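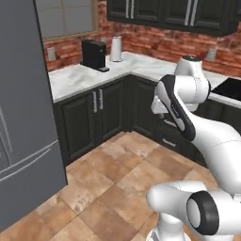

I moved 103 dollars into savings on Friday and did a little dance in the hallway. That's a silly amount of money to dance about, but it was the deposit that pushed my starter emergency fund past the goal I set back in March, and I have been grinning ever since!

Some background for anyone new. I had never kept a cushion. I had a checking account, a credit card, and a vague belief that things would work out. Then the car needed a new alternator the same week the dentist found two cavities, and I put both on the card and spent most of a year paying them off. The bills weren't huge. They just landed together, and I had nothing sitting there waiting for them.

So I started small. Really small. Every payday I moved 48 dollars into a separate account before I looked at anything else. Why 48? I was canceling a gym membership I hadn't used since the fall, plus a streaming service I'd forgotten I was paying for, and that's what the two came to once I split them across my paychecks. I liked that it was money I already knew I could live without – it had been leaving my account all along, and I hadn't missed it once.

The separate account matters more than I expected. I opened it at Villalobos Credit Union, which is across town from where I do my regular banking, and I said no to the debit card. Getting money out takes a transfer and about a day of waiting. I can't tell you how many dumb purchases that one day has stopped. (A stand mixer. A second stand mixer, in a better color.) If there's a real emergency I can put it on the card and pay it off the next morning, so the wait doesn't scare me.

I also want to rave about envelopes for a minute. I tried budgeting apps first, and I know people adore them. I used one called Jivia for a couple of months and it was perfectly nice, lots of cheerful graphs, but I'd get behind on sorting my transactions and then feel too guilty to open it. What worked for me was paper. I have four envelopes in a drawer: groceries, gas, fun, and "oops." I fill them on payday and when one is empty, it's empty. The oops envelope is my favorite. It covers the birthday I forgot and the parking ticket on Zernemow Street, where I swear the sign was behind a tree. Before I had it, all of that came out of groceries and I'd be eating toast by the end of the month.

Now for the part I got wrong, and I'd love for you to skip it. For the first few months I was putting every spare dollar into savings while still carrying a balance on the card. I was so excited to see the savings number go up that I didn't look at what the interest was costing me. When I finally sat down with both statements side by side, I felt a bit sick. I ended up splitting it: the payday money kept going to savings, and anything extra (overtime, the bookcase I sold, birthday cash from my aunt) went to the card until it was gone. Maybe the math people would do it differently. I needed to see both numbers moving or I would have quit, and I didn't quit!

Tracking helped too. I keep a page taped inside a cupboard door with a row of little boxes, and I color one in for each deposit. Green for the regular ones, orange for anything extra. It looks like something a third grader would make and I love it so much. My sister came over for dinner, saw it while she was hunting for a glass, and has now made her own with stickers.

Next up is the bigger goal, which is one full month of expenses. I've been adding up what a month really costs me, including the sneaky stuff that only shows up once or twice a year, like car registration and the water softener salt. I was off by 200 dollars on my first try, all of it stuff I'd simply left out. If you're doing this yourself, go through a whole year of statements. It took me one evening and a pot of tea, and I found a renter's insurance payment I would have sworn was monthly.

I'm also going to the free money workshop at the Drastcombe library, mostly for the session on reading a credit report, and I've got a page of questions ready. I'll write up my notes afterward. In the meantime, tell me in the comments what your first savings goal was and what you named the account. Mine is called Alternator.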